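Lellildale 机器人开放日一日游：看学生教机器收碗

发表于 2021年5月22日
分类：周边走走／带孩子／不花钱的地方

从我家到 Lellildale 单程246公里，这个数字我是到了之后看里程表才知道的。出门前我跟家里人说的是“不远”。家里人现在对“不远”这个词有了自己的理解，以后恐怕不太好用了。

去的理由很简单。儿子十一岁，最近半年对机器人产生了兴趣，具体表现是把家里的电动牙刷拆了，并且没有装回去。我想与其让他继续拆，不如带他去看看别人是怎么装的。正好 Tapsell 学院一年一度的机器人开放日对外放票，免费，网上登记就行，登记表上有一栏问“您希望从本次活动中获得什么”，我填了“牙刷的替代方案”。没有人回复我。

路上没什么好写的。过了第二个加油站以后手机信号时有时无，路两边是羊，再往前是另外一些羊。儿子问了四次还有多久，我给了四个不同的答案，没有一个是对的。唯一值得提醒后来人的是进镇之前那个环岛，导航会让你走第二个出口，请走第三个。走第二个出口会到一家卖割草机的店，店门口的大叔一看见我们减速就举起手往回指，动作非常熟练。

停车和进门

学院的停车场在体育馆后面，要绕一圈。现场有穿荧光背心的学生指挥，给我指路的那位用的是两只手，两只手指的是不同的方向。我选了左手，运气不错。

进门签到，领一个贴在衣服上的名牌，自己用记号笔写名字。儿子写的是“工程师”。签到台的女生看了看，面不改色地给他盖了章，还另外发了一张“参观者安全须知”。须知一共一页，核心内容可以概括为：不要把手伸过黄线。后来我数次看到大人把手伸过黄线，孩子倒是没有。

活动分布在两层楼。一楼大厅是低年级的循迹小车比赛，侧面的走廊是海报展，四楼405室是高年级的课程项目，也就是我们后来待得最久的地方。至于二楼和三楼，电梯里贴着纸条说“今天没有活动，请不要好奇”。我觉得写这张纸条的人应该去负责别的文案。

一楼：会走线的小车，以及不会走线的小车

循迹小车大家多半都见过。地上贴一条黑胶带，小车底下装传感器，沿着胶带走。规则是每队60秒，跑完全程记时间，跑不完记距离。听上去是一项很平静的运动。

现场一点都不平静。大厅的顶是玻璃的，上午太阳一出来，地板反光，好几辆早上试跑时表现良好的小车忽然有了自己的想法。有一辆走到第一个弯就径直开向了观众席，在一位老太太的鞋子前面停下，然后开始绕着鞋子转圈。老太太穿的是黑皮鞋。从传感器的角度看，这辆车完全没有犯错。

参赛学生的反应很有意思。年纪小的会大叫，年纪稍大的会沉默，最大的那几个则掏出笔记本电脑往地上一坐，开始改阈值。有一队两个男生因为谁昨天改了参数吵了起来，吵到一半轮到他们上场，于是两个人绷着脸把车放好，车跑得非常好，全程没有出线，他们下来之后也就不好意思继续吵了。

主持比赛的是学院的老师 Leonie Brunton，嗓门很大，不太需要话筒，但是一直拿着。她对每一辆冲出赛道的小车都有一句点评，我记得住的有“它去找停车位了”和“它比我先下班”。儿子笑得很响，顺便学会了一个词叫“标定”。回家路上他用这个词造了很多句子，包括“我们应该标定一下晚饭”。

冠军队叫 Narnov，三个女生，车身上什么装饰都没有，线都用扎带扎得整整齐齐。亚军队的车上有翅膀、眼睛和一面旗。我对儿子说你看出区别了吗，他说看出来了，亚军的比较好看。

海报走廊

海报走廊我们走得很快。不是海报不好，是走廊的尽头摆着饼干。

有两张我停下来看了。一张讲怎么给学校的温室做自动浇水，写得很诚实，其中有一节的小标题是“番茄的死亡”，底下贴了一条土壤湿度曲线，曲线在假期第三天直直掉到底，旁边手写了一句“插头被吸尘器占用”。另一张讲给图书馆做还书分拣，整张海报有三分之二在讨论书脊上的标签为什么贴得有高有低，看得出来作者与图书馆之间的关系已经比较紧张。

饼干是燕麦的，偏硬。

上四楼

电梯在那天上午坏过一次，所以我们走的楼梯。走到三楼的时候儿子问我机器人为什么不住一楼，我说我也想问。

405室是一间大教室改的实验室，门口排队，一次放一小批人进去。排队的时候有学生出来给大家讲解，我们这一批分到的是 Kiri Paewai，念最后一年，讲话速度极快，手里捏着一个魔方但从头到尾没有转。她说这门课叫“操作与抓取”，听课的人不多，一学期下来每组要做完一个题目，题目可以自己定，唯一的要求是“得是你妈妈能看懂的事”。

于是有一组做叠毛巾，有一组做拧瓶盖，有一组做把钥匙插进锁孔（Kiri 的原话是“我们不太提这一组”）。她自己所在的这组叫 Vemis，做收拾碗碟。我问 Vemis 是什么意思，她说是小组成员各出一个字母，有一个人出了元音，至今不承认。

教室里面是一张张工作台，每张台子前面地上都有黄线。靠门的是叠毛巾组，我们站着看它叠了一条。机械臂先把毛巾提起来，停住，像在思考，然后放下，再从另外一个角提起来，再停住。我旁边的一位父亲低声说“跟我一样”。毛巾最后折成了一个我叫不出名字的多边形。负责的男生说这已经是今天上午最好的一条，语气里有一点骄傲，我觉得应该有。

拧瓶盖组更干脆，瓶子用夹具固定住了，盖子拧得飞快。儿子问如果不固定瓶子呢，男生说：“那么转的就是瓶子。”儿子点点头，说他在家里也遇到过这个问题。

Vemis 小组的那张桌子

Vemis 的台子在教室最里面，靠近暖气片。负责操作的是 Mereana Henare，她旁边坐着 Tamsin Rakena，后者的工作是在纸上打勾和打叉。我瞄了一眼那张纸，没有细看，怕显得不礼貌。

桌子一看就是认真布置过的：后沿摆着插满木铲和木勺的筒，右边是一个黑色的铁丝碗架，架子里立着一只蓝绿色的圆盘，另一头靠着一叠白的。我的第一反应是这个碗架比我家的整齐。我的第二反应是，他们还有一只淡紫色的大碗，非常大，我很想知道哪一台机器会接到这只碗。

题目听上去只有一句话：把碗放进碗架。两条机械臂，一条负责拿，一条负责帮忙，谁够不着就由另一条递过去。Mereana 说开学的时候他们也认为是一句话，老师 Coralie Waaka 听完计划只问了一个问题：“哪一面朝上？”然后他们用了两个星期来回答。

碗有里外，有正反，有沿，有底。人拿碗的时候手指自己知道往哪里放，根本不经过脑子；机器的夹爪就只有一开一合，捏住碗沿，碗就斜了，斜了以后碗底在哪里得重新算一遍。Mereana 讲到这里做了一个手势，手掌慢慢翻过去，一脸悲伤，像在演一出戏。我由此对自己每天晚上洗完碗随手一放的动作产生了一些敬意，这种敬意持续到了当天晚饭之后。

他们训练的办法是先由人来带，也就是人握着操纵杆把这件事做一遍，机器把过程记下来，做很多很多遍，然后让机器照着学。目标是1000遍。我问做到多少了，Tamsin 抬起头看了我一眼，又低下去了。Kiri 在旁边说：“他们现在做梦都在递碗。”

儿子问能不能试一下。不能。黄线。但是 Mereana 让他蹲在线外面喊口令，他喊“张开”，她就张开，他喊“夹住”，她就夹住。他喊得非常庄重，喊了六七轮，后面排队的人开始叹气，我把他领走了。他后来坚称那条机械臂听得懂他的话，我没有纠正，主要是因为那六七轮里成功率比叠毛巾高。

我拍照的时候，上面那只夹爪正捏着一件蓝绿配白的东西，看着像是碗或者碟子，另一条臂的夹爪停在左边，悬在工具盘和剪刀旁边，很像一个人站在厨房里假装在帮忙。

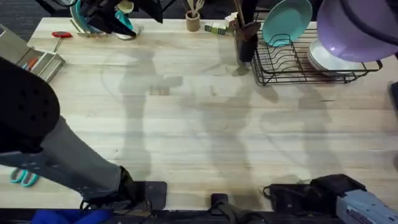
几段对话，凭记忆记下来的

Coralie Waaka 在教室里到处走，手里拿着一个保温杯，很少主动说话，但是学生只要一回头她就在后面。我逮住机会跟她聊了一会儿，她讲话很慢，跟 Kiri 正好凑成一个平均值。

我问她为什么让学生做这么家常的题目。她说前几年题目都很宏大，有组要做火星车，有组要做救灾机器人，期末汇报的幻灯片一组比一组漂亮，演示的时候东西都在桌上不动。“后来我说，那你先给我把杯子放好。”杯子也没有放好，但是至少大家都看出来没有放好，这样就可以开始上课了。

她说这门课最难教的部分是等。学生写完程序总想马上看到结果，而机械臂很慢，为了安全还要再调慢一点，于是一屋子人盯着一只夹爪用蜗牛的速度去够一只碗，谁也不敢喘气，到最后差一指宽，夹了个空。然后再来一遍。她觉得这是很好的训练。我觉得这很像在等我儿子穿鞋。

有位穿格子衬衫的家长插进来问，学这个以后好不好找工作。Coralie 喝了一口水，说有几个毕业生去了包装厂，有一个去做了假肢，还有一个回家种猕猴桃，用的是自己写的灌溉程序。家长问种猕猴桃那个后悔吗，她说那个开的车最好。

我又问，将来这机器真的能进厨房吗，我什么时候可以买到一台。她看了看 Vemis 那张桌子。那边正在递一只碗，一条臂伸过去，另一条臂让了一下，两边都停住了，场面十分客气。Coralie 说：“您家里现在谁洗碗？”我说是我。她说：“那您再坚持一阵子。”

Tamsin 后来休息，过来吃三明治，儿子趁机采访她。采访内容我抄在这里，问的人没有准备提纲。

他问最讨厌哪个碗。她说最讨厌滑的。

他问机器会不会累。她说机器不会，但是底座的夹子会松，松了以后整条臂会偏一点点，偏到你以为是自己写错了程序，改了一个晚上，第二天早上发现拿扳手拧一下就好。她说这件事的时候三明治停在半空。

他问那她为什么还做。她想了比较久，说有一天下午，机器自己把一只盘子放进了架子，中间没有人碰，放得还很正，全组没人说话，然后 Mereana 站起来走出去绕着操场跑了一圈。

“后来呢？”

“后来就再也没放正过，一直到前天。”

儿子对这个回答很满意。我也挺满意的，就是有点担心她的三明治，面包边已经翘起来了。

那把钥匙

出于公平，我还是去看了钥匙组。台子在柱子后面，位置不太好，观众也少，两个男生看到有人过来立刻站直了。

锁是普通的挂锁，钥匙夹在夹爪里，程序一启动，机械臂把钥匙送到锁孔前面，贴上去，轻轻地左右试探，像喝多了的人回家。试了好一会儿，没进去，退回来，再试。其中一个男生解释说他们加了力的感应，钥匙碰到哪里机器是“有感觉”的，只是目前的感觉不太准。另一个男生补充说，上星期插进去过。

“转开了吗？”

“转的部分是下学期的。”

我在柱子后面站了一段时间，想等它成功一次。儿子中途去了两趟厕所，回来问开了吗，我说没有。第三次他回来的时候，钥匙进去了，我们四个人一起喊了一声，整个教室的人都转过头来，包括 Coralie 和她的保温杯。这大概是全场最响的一次欢呼，比楼下冠军冲线还响，起因是一把钥匙进了一个锁孔，并且没有转。

午饭

学院食堂当天只开一个窗口，卖派和薯条，队伍排到了门外。我们走到镇上去吃，过马路右转，有一家面馆和一家炸鱼店，炸鱼店关着，所以去了面馆。牛肉面分量大，汤偏咸，老板听说我们从哪儿来以后多给了一勺葱。墙上有一张 Tapsell 学生多年前做的送餐小车的剪报，我问老板车还在不在，他说在仓库里，当年送过两碗，有一碗送到了。

儿子吃面的时候把筷子交叉着一开一合，对着一块萝卜演示夹爪的难处。演示很逼真，萝卜掉了三次，最后一次掉在我的袖子上。

下午的动手课

下午有一节给小孩子的动手课，在一楼侧厅，用纸板、棉线和吸管做一只手。登记的时候要先选时段，我们选晚了，排在最后一批，材料里的粗吸管已经用完，发的是细的。棉线从细吸管里穿过去需要相当的耐心，我替他穿了两根手指，他自己穿了另外三根，他的三根比我的两根好用，这一点他在现场向好几位陌生人说明过。

带课的又是 Leonie Brunton，上午喊了几个小时，嗓子已经哑了，这回真的用上了话筒。她教孩子们先做一根手指，拉一下线，弯了，再做下一根。有个小姑娘把五根线全系在一起，一拉整只手攥成拳头，Leonie 拿起来给大家看，说这就是工业上用得最多的那一种，一样事情做得很牢。小姑娘立刻要求在拳头上画戒指。

做完以后有一个小测验，用纸板手拿起一个纸杯。我儿子的手拿起来了，保持了一小会儿，拇指脱胶，纸杯落地。他捡起来看了看胶水，说“是底座松了”。我认为 Tamsin 应该知道自己后继有人。

纸板手可以带回家。它现在在我的副驾驶储物箱里，中指还竖着，我每次去加油站都得记得先把储物箱关上。

再上一次楼

临走之前儿子想回405室看看，我说快散场了，他说就看一眼。于是又爬了一遍楼梯，电梯这时候据说修好了，不过纸条换成了“请不要相信电梯”。文案有进步。

教室里人少了很多。叠毛巾组在收毛巾，用手叠，叠得飞快而且潦草。Mereana 还坐在原来的位置上递碗，Tamsin 还在打勾打叉，Kiri 的魔方放在桌角，仍然没有转。没有观众的时候她们几乎不说话，只有“开始”“停”“再来”。有一遍两条臂交接得特别顺，碗从这边到那边，中间几乎没有犹豫，我正要鼓掌，Tamsin 在纸上打了一个叉。

我没忍住，问哪里错了。

“反了，”她说，“底朝外。”

儿子在我旁边小声说，我们家的碗也是底朝外的。Mereana 听见了，转过身来很认真地问他家里的碗架是什么样的，槽是弯的还是直的，碗口朝哪边斜。他一一作答，答得比我能答的详细得多，我住在那个家里很多年了，对槽的形状毫无印象。Mereana 听完拿笔记了两行。

实用信息

给打算明年去的人，省得你们再问：

门票免费，要提前在学院网站登记，当天门口也能补，但是补的人拿不到下午动手课的名额。

下一次对外活动在11月，是 Vemis 这批学生的课程汇报，规模小一些，Kiri 说到时候“至少那只大碗会有个结果”。她没有说是什么结果。

停车听左手的。

四楼没有自动售货机，水带够。一楼的饼干过了中午就没有了，不过前面说了，偏硬。

带小小孩的话，大厅的循迹比赛最合适，能坐在地上看，吵一点也没关系。四楼比较静，机械臂动得慢，五岁以下的孩子很快会躺倒在黄线上。我亲眼见到一个，他的父亲跨过他继续看。

黑皮鞋请慎重。

回程

回去还是246公里，天黑得早，羊都看不见了。儿子在后座睡了一段，醒来以后问，如果机器学一件事要1000遍，他学穿鞋用了多少遍。我说没有记录。他说应该记的，不然怎么知道进步了没有。

到家快九点，晚饭是冰箱里的剩饭，吃完我洗碗，他站在旁边看，手里拿着一张纸和一支笔。我把第一只碗放进架子，他看了看，打了一个叉。

电动牙刷的零件还在他书桌的鞋盒里，他说等标定完再装。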